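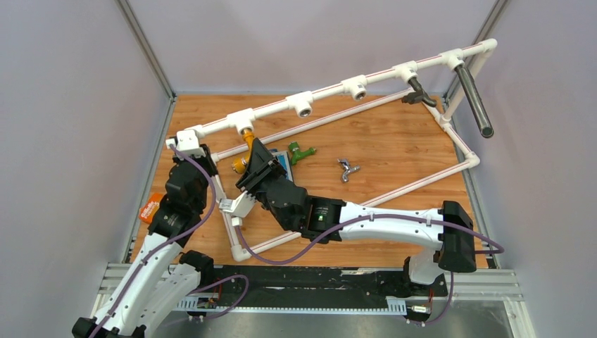
Hi all, reopening this one under cell practice because I don't think the grip rule we wrote in January covers what we do on the pipe rig. The rule says one arm holds the work, the other arm turns the fitting, and the holding arm grips within one pipe length of the joint. Fine on a short test piece! On the big PVC frame it gets fuzzy fast. Look at where the left arm has hold of the frame, up near the corner, while the right one has the orange faucet clamped under the leftmost tee. Is that "within one pipe length"? I'd say yes, Trolska's checklist says measure from the threaded opening, and the Onishi sheet says measure from the nearest elbow. Three readings of the same line, and I've been the person signing off on it.

What set this off: Tuesday's shift logged stop code 409 (torque limit, wrist) 12 times on the right arm. I reset it the first few times like everybody does, and then I got grumpy and went digging.

What I've tried so far

1. Lowered the wrist torque limit one step. Same code, only sooner, so I put it back.

2. Re-zeroed both grippers. No change.

3. Checked the cable slack on both arms against our own standard, at full reach and folded. It passes, though I'd like the standard to say which poses to check. Right now it just says "adequate," and my adequate is probably not yours.

4. Pulled the run history in Flirneo. We're at 2,443 fitting cycles on this setup and nearly all the 409s come when the program starts a turn before the holding arm reports closed. So the rule is being followed on paper (one holds, one turns) but nothing in it says who goes first. Oops.

5. Added a wait so the right arm can't turn until the left confirms grip. Ran 5 cycles, no 409. That's a tiny sample and I'm not closing anything on it.

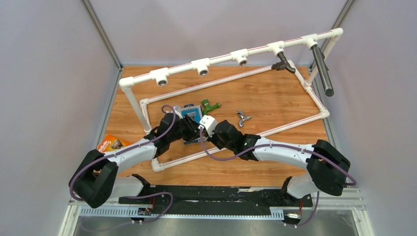 Both arms in over the blue box, green fitting and wing nut close by.

Second thing while I'm in here, and it's the other half of why I reopened. Our housekeeping line says "keep loose parts clear of the work area." OK, but the parts we're picking up have to be somewhere, and on this rig somewhere is inside the frame, right where the grippers go. I'd much rather have a parts zone marked on the board and a rule that both arms don't enter it together unless the step calls for it. Packaging goes outside the cell before start, and I'd write that in too (yes, I'm guilty).

Chiharu Koyama replied by phone and is fine with the wait going in as a temporary change, provided it's written up in Tristura before the next long run. She wants the grip distance measured from the threaded opening, same as Trolska. Works for me.

Still open:
- reword the grip rule, with the measuring point and the order of moves
- name the cable check poses
- mark the parts zone and decide how big
- longer run with the wait in place, log every 409 and please don't just reset it

Status: pending, leaving it assigned to me. If you've got the old Onishi sheet with the handwritten notes on it, send me a scan, mine is missing the second page.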